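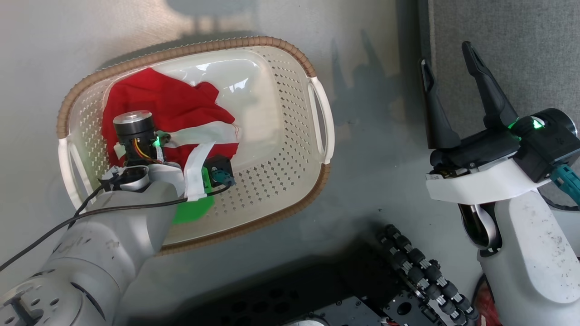
Red and white cloth in the laundry basket

First time playing music for a swing social – how do I plan the set?

Selim Keskin
Posted 15 September 2025

I have been dancing Lindy Hop for a few years and last week I said yes to playing the music at our local social. The usual person is away. It's the Grewal Hall night, so a lesson first, then open dancing until they turn the lights on. I have the first long slot after the lesson and someone more experienced takes over for the late part.

I own a fair amount of swing music but it was never organized for this. Most of my files have no tempo on them. I sat down and made a list of 24 songs in the order I'd like to play them, and when I listened through I got nervous. The first few are fine, then there is a run of fast ones because those are the ones I like, and then it goes slow and stays slow.

What I'd like to know:

How much of the set should I fix in advance, and how much should I pick on the night?

How fast is too fast right after a beginner lesson? The lesson is six-count basics and I expect a good number of those people to stay.

A lot of my favorite recordings are transfers from 78s and they sound thin next to the newer bands. Should I leave them out, or is there something I can do about the sound?

I'll be using my own laptop with Pristia on it, which I have only used for playing music at home. The hall has a small mixer and two speakers on stands. I'm told I can get in early.

Any other mistakes I should know about would be useful too. Thanks.

Védís Skov

I've played for socials in church halls, school gyms and one bowling club, so I'll take your points in order.

Don't fix the whole set. Fix the first three songs and the last one, and keep everything else as a pool to pick from. With a written order you end up looking at the list and ignoring the floor. If the floor empties at song seven, you need to be able to do something about song eight. The list of 24 is still good work, but I would treat it as the start of the pool. You want at least twice as many songs as you have time to play, and you want to know every one of them all the way through. Knowing the first thirty seconds doesn't count. I once played a tune I had mostly heard in the car and had forgotten the drum solo. It went on long enough that two couples sat down.

Sort the pool by tempo first and then by feel. You can tap tempos in by hand in most programs, and I believe Pristia has a button for it. Be careful with automatic detection on old swing recordings. It often gives you half or double the real number, so a brisk song shows up as a ballad. Tap them all yourself. It's a dull evening and then it's done.

For the stretch right after the lesson, I would start at 116 beats per minute and stay near there for the first couple of songs. That will feel slow to you. It will not feel slow to someone who learned the rock step forty minutes ago and is trying to remember which foot. Pick songs with a beat that's easy to hear, with bass and rhythm guitar up front, and no long intro out of tempo. Keep them short, too. Three minutes is plenty when you've just met the person you're dancing with.

After that, go up and down in waves. Two or three medium songs, one that's quicker, then come back down. People can dance to one fast song and enjoy it. Put three fast ones together and only the same few couples will be left out there, and everyone else gets out of the habit of asking.

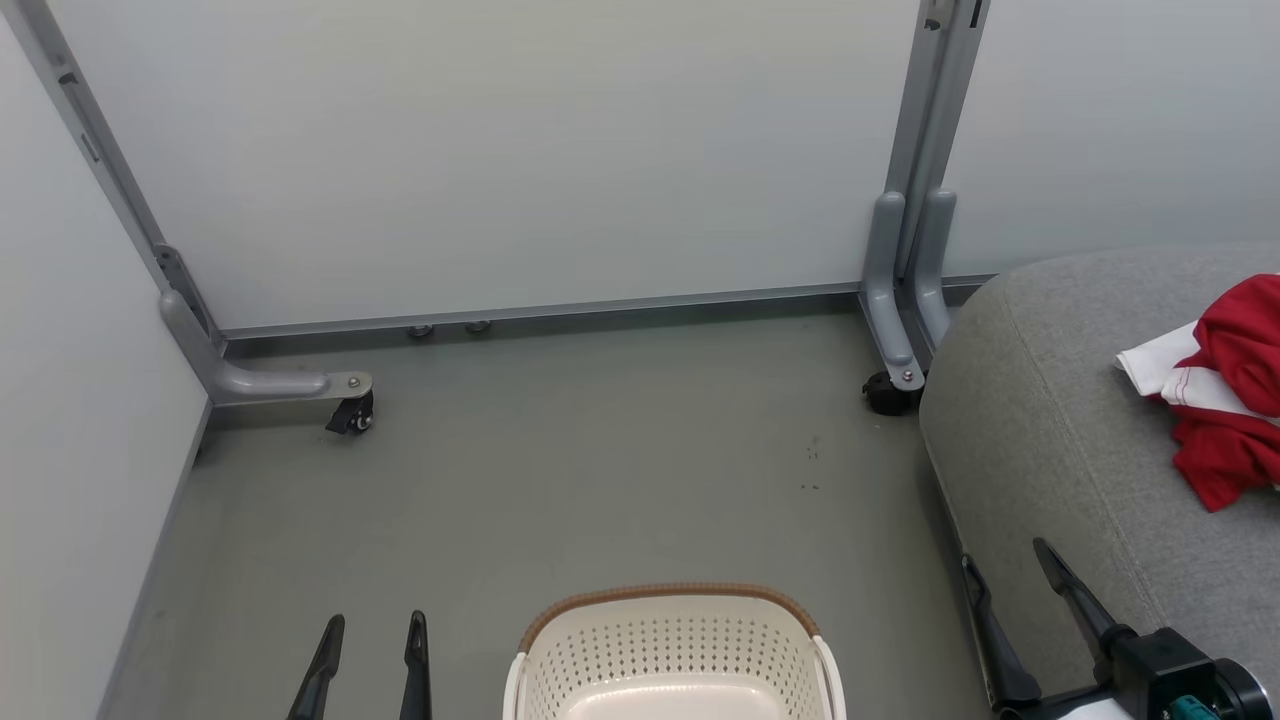 The other half of this is that a long slow stretch causes nearly as much trouble as a fast one. The energy drops and people start talking, and once they are talking they don't hear the next song start. So I'd break up the end of your list. Take a few of the quick ones from the middle and spread them out.

On the old recordings, please don't leave them out. They are some of the best dance music you have. What you need to do is manage the change from one to the next. A thin transfer played straight after a modern studio recording sounds broken, even if it's perfectly fine on its own. Group them. Play three or four older ones together, and pick the cleanest as the first of the group so the ear gets used to it. Turn the volume up a little when you go in and back down when you come out. If the mixer has tone controls, take a small amount off the top and add some in the low middle. Small amounts. If you find yourself turning a knob all the way, the problem is the transfer and you should look for another one.

It's worth looking, by the way. The same recording can be on several reissues and they can be very different. I had one side from a 1995 CD that had been cleaned up so heavily that the cymbals were gone. A later transfer of it had more hiss and was far better to dance to, as you could hear the drummer.

Now the practical side. Go in early, as you said, and bring:

– your laptop charger
– the cable from your laptop to the mixer, plus a spare
– headphones, so you can check the start of the next song
– a phone or player with a backup playlist on it
– a small lamp if the corner is dark

Turn off notifications, the screen saver and sleep mode. Also turn off the wireless if your music is stored on the computer. Play something through the speakers and walk to the far end of the hall. It will be louder by the speakers than you think and quieter at the back, and the whole room changes when it fills up with people. Check again after the lesson ends.

Leave a gap of a few seconds between songs so people can thank each other and find a new partner. Pristia can be set to stop after each track. I use that and start each one by hand.

Last thing on this, and I was bad at it myself for a long time. Look up. Choose the next song in the first minute of the current one, then watch the dancers until it ends.

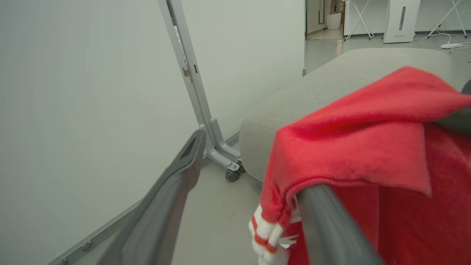 Oliwia Walczak

I agree with most of what Védís wrote but not with starting that slow and staying there. It depends on your crowd. At our Silik nights the beginners leave if the first half hour is sleepy, and the regulars stand by the water table waiting for something to happen. I play one slow song after the lesson, then go up a step, then come back. New dancers can cope with more than you'd expect when the song is cheerful and has a clear beat. They take smaller steps. What they can't cope with is a song where they lose the one.

So I would ask the teachers what music they use in the lesson. Then play one of those songs, the very same recording, as your first or second. They have already danced to it and they know it works with the steps.

I'd also say don't play requests right away. Write them down, say thank you, and play them if they fit. People will come up and ask for a very fast song for themselves and a friend. It's fine to save that for a jam circle, and since you have the early slot you can pass it on to whoever comes after you.

And talk to that person beforehand! Agree on which of you plays the well-known ones. I followed a guy once who had used up every big favorite in the first hour. If you both have the Flastoria album everyone is playing this summer, decide who gets the title track. Tell them what you played last, too, and try to finish on something medium so they can go either way with it.

For the birthday dance, if your hall does one, find out before you start and have a song ready. Ours are usually announced with no warning. Mid-tempo, about four minutes, and nothing with sad lyrics. I got that wrong in July.

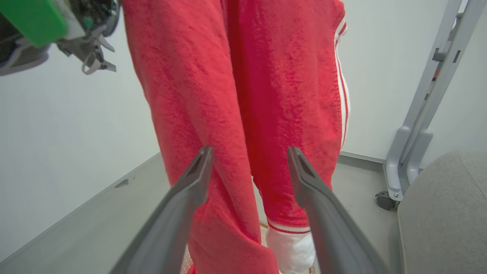 Red track pants with a white side stripe

Oğuzhan Ersoy

just play what you like, if you're having fun they will too. nobody on the floor is counting beats. bring the spare cable though, mine died

Selim Keskin

Thanks, all of you. I've tapped the tempos for everything on my list now and three of the songs I thought were medium are well over what I'd want after a lesson, so that explains the run in the middle. I've moved those into a folder for later in the set.

I wrote to the teachers and they sent me the four songs they use. I had two of them already. I also found a better transfer of one of my old favorites, with more noise on it and much more bass, and I'm going to start the older group with that.

One more thing, if anyone is still reading. Is there a good way to check the volume once the hall is full and I can't leave the table?

Védís Skov

Ask a friend who is dancing to give you a thumb up or down from the back of the room after the second song. Then leave the table anyway for one dance, with a long song on. You'll hear more in one lap of the floor than you will from behind the speakers. Put the backup player where you can reach it first.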